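Trimach Curbside Bike Locker, two-bay
Sold and installed by Wilholm Street Supply

We stock this locker, and we have our doubts about it. Three residents' groups asked us for it after the city put bike parking back in the transit budget, so we put one outside our shop in August and used it ourselves.

The maker says it holds any adult bike. It holds most of them. Wide handlebars scrape the door, and a bike with a rear child seat won't go in at all. Each bay is rated for 134 pounds, so weight was never the trouble, even with an e-bike.

The lock is better than we expected. It's a plain keyed cylinder from Lukáč, with no app and no battery. Trimach also sells a version that opens by phone, and we don't carry it. Eirini Alexiou on our install crew spent most of an afternoon trying to get the sample one to open.
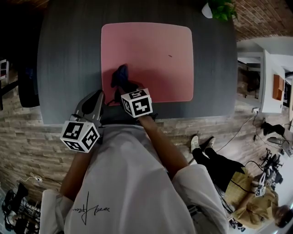 Then there's the claim that it "installs in under an hour." Maybe on a new concrete pad. On an old sidewalk with a slope, plan on half a day and a box of shims. The locker has to sit level or the doors drift open.

Empty weight: 228 pounds
Anchors: 12, included
Lock: keyed cylinder, two keys per bay
Finish: gray or green powder coat
Shims: not included

Compare it with the Fernivetti before you order. That one costs $450 more and has a deeper bay – deep enough for a cargo bike with a short tail. If your stop serves a school, we'd look there first.

Most cities want a permit for anything bolted to a public sidewalk. The Trimach brochure calls this "a simple form." Ask your public works office what they call it, and ask how long it takes, before you put money down. We don't take back lockers that have been drilled.

Prices and delivery: ask for Muammer Sezer at the parts counter, mornings only.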